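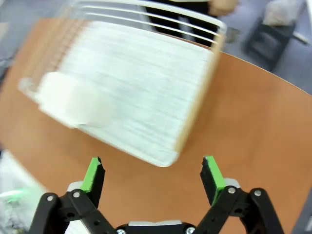 Figure 4.1. Wrist camera view: open gripper, tray blurred by motion.

Teaching > Robot Software > Unit 4 > Handout

Overview Timetable Handouts Lab sheets Reading Contact

Filed under: Perception, Control

UNIT 4: WHEN TO TRUST A WRIST CAMERA FRAME
Notes by Vesna Spahić. Lab sheet by Gorazd Golob.
Revised 2023-07-03

4.1 Where we left off

Unit 3 ended with a pose estimate for a single object from a single sharp frame. The estimate was passed to the planner and the arm moved. In that unit every frame was taken with the arm standing still. From now on the camera moves while we use it, and some frames will be poor.

Look at the tray in Figure 4.1. The floor of it is streaked and the handle region on the left has no clear outline. The screws in the gripper linkages are easy to pick out in the same frame. The fingers and linkages are nearly fixed relative to the camera, so they stay fairly clear even when the wrist is moving. The tray has no such link to the camera.

Blur on the tray tells us there was relative motion during the exposure. It does not tell us which side was moving. The arm may have been turning, the tray may have been pushed, or both. To separate these cases you need the joint readings for the same moment.

4.2 Masking the gripper

A blur score taken over the whole frame is misleading here. The gripper adds strong edges along the bottom of the view, and these raise the score whatever the rest of the frame looks like. Mask it out first.

The mask depends on how far the fingers are open. In Barros the mask is stored as a table with 12 entries, indexed by finger opening, and the nearest entry is used. This is crude but good enough for the lab. Grow each mask by 9 pixels so that small timing errors do not leave a strip of green finger pad in the scored region.

Do not mask the gap between the fingers. In Figure 4.1 the lower corner of the tray comes down to just above that gap, and this is the part of the view we care about most before a grasp.

4.3 The gate

The gate sits between the camera driver and the pose estimator. For each frame:

- fetch the joint state nearest in time to the middle of the exposure
- choose the gripper mask
- compute the sharpness score over what is left
- if the score is below threshold, drop the frame and keep the last good pose
- if the last good pose is older than 200 ms, tell the planner to hold

Students often leave out the last step. The arm then carries on towards a pose that may no longer be right. Holding costs a little time and is always allowed in our planner.

A plain tabletop gives a low score even when it is sharp. The large orange-brown area in Figure 4.1 would pull the average down in any frame from this position. Score by tiles and use the upper quarter of the tile scores - not the mean.

4.4 Rails and thin parts

The tray has white wire rails along the top of the view, and the background shows through and above them. A depth estimate on a rail pixel may land on the carpet or on a person's trousers. Fit the tray from its floor and its rim, and leave the rails to the collision model, where they are treated as a solid wall. Anqi Xie's notes on the collision model are under Reading.

4.5 Lab work

Use the Hondix log set, run 18. Start from the Zadness template and fill in the function marked gate.

a) Plot the whole-frame score and the masked score on the same axes. Mark where they disagree.
b) Set a threshold and write down how you chose it.
c) Replay the run with the hold rule off, then on. Compare the planner output.
d) Shift the joint timestamps by one frame and repeat (a).

Hand in the plots and one page of text. Code goes in the usual folder. Questions about the template go to Clifford Penner, questions about marking to Zorica Perić.

Unit 5 covers tracking between good frames.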